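Workshop tips: putting tools away with two arms
Boltenwood Robotics Club
Posted by Crisanto Baluyot, Jan 21, 2020
Filed under: Workshop, Table tasks

The garden table is the second task in the Jaltberg challenge, and most new teams lose their points on it. These tips come from our own club sessions. They apply to any job where small tools have to end up in a tray.

Sort out the table before you switch on the arms. Decide which tools start in the tray and which start on the marble, and write it down. Spread the loose ones if you are just learning. Once you can manage that, let the heads overlap, as they will on the day. An overlapping pile is a much harder start, and you should practise it separately.

Pick up by the handle. The handles on our toy set are tapered, so close the fingers on a part where the thickness changes least. If you have to take a tool by the head, go slowly and lift straight up.
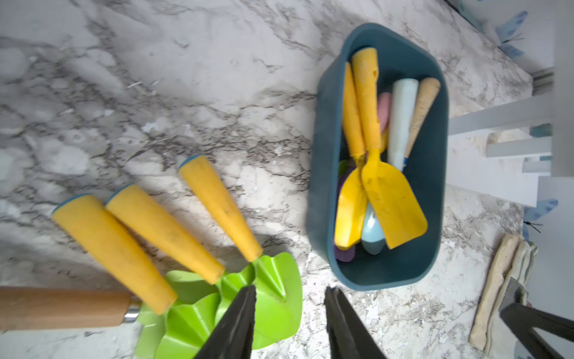
Yellow handles, green heads, and the tray behind.

Take the top tool first. Beginners go for the one nearest the gripper and drag two others along with it. Have a second team member call out which tool is on top, as the driver often can't tell from the wrist view.

Give each arm its own side. Our rule is that the left arm works the loose tools and the right arm looks after the tray. If a tool has to cross the middle, put it down and let the other arm pick it up. Passing in mid-air looks good but costs time, and a knock at the wrist means a fresh calibration.

Keep cables in a loose loop above the gripper. Before each run, move the arm by hand to its furthest reach and check that nothing pulls tight. Do this again after any change of clips.

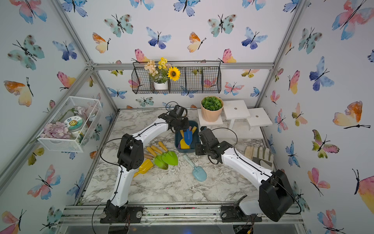

Both arms at the tray, with loose tools on either side of it.

Leave the scenery alone. The plant, the little stands and the glove are part of the task layout. Teams move them for a clearer path and then find they can't do the run with everything back in place. If something is in your way, change the path.

Brush the table between runs. A soft paintbrush is better than a cloth, which pushes grit into the rail. Don't use tape on the marble print. It lifts the pattern when you peel it off, and the wrist camera picks up every bare patch. Wipe the gripper fingers as well, with a dry cloth only.

Slow down for upright tools. A handle held near its narrow end has most of its weight above the fingers and will swing if you stop sharply. We set the speed to 34 per cent for any upright move and wait a moment before lowering.

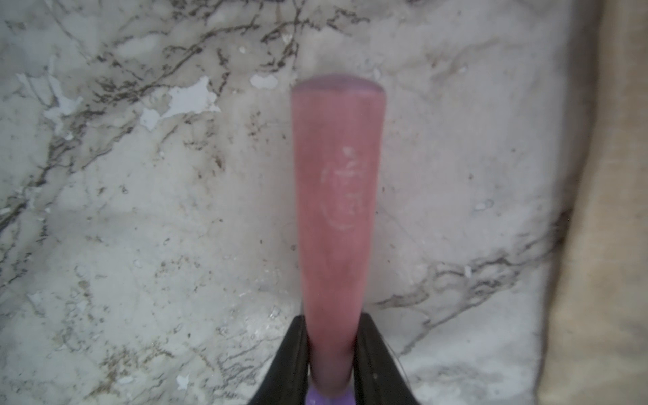
Aileen Ambrosio wrote in to say that her team gets on better at 16 per cent, and only for the last part of the move. Going slowly the whole way used up their time, she said, and they were still knocking the rim of the tray on the way down. Her advice is to come in higher than you think you need and then lower straight.

We have tried her way since July and now teach it to the juniors. The older teams can choose.

Save every run, including the bad ones. The club log stands at 3,459 runs, kept in a program called Flemar, and the failed ones are what we look at most. Give each file the task name, the driver's initials and one word on what went wrong. "Slip", "knock" and "cable" cover nearly everything.

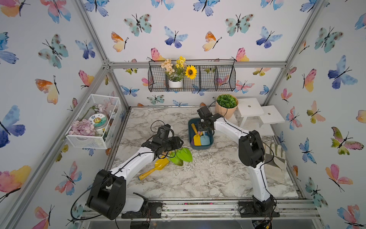
Reading time: 5 minutes

Swap drivers often. One person on both arms gets tired and starts to favour one side. Let the driver finish the tool in hand, park both grippers clear of the tray, and then change over.

At the end of a session, park the arms before cutting the power, or they will drop onto the table. Put the tools back in the tray, check them against the list inside the cupboard door, and hang the brush on its hook. Spare gripper pads are in the drawer marked Javier. Please write in the book if you take the last pair.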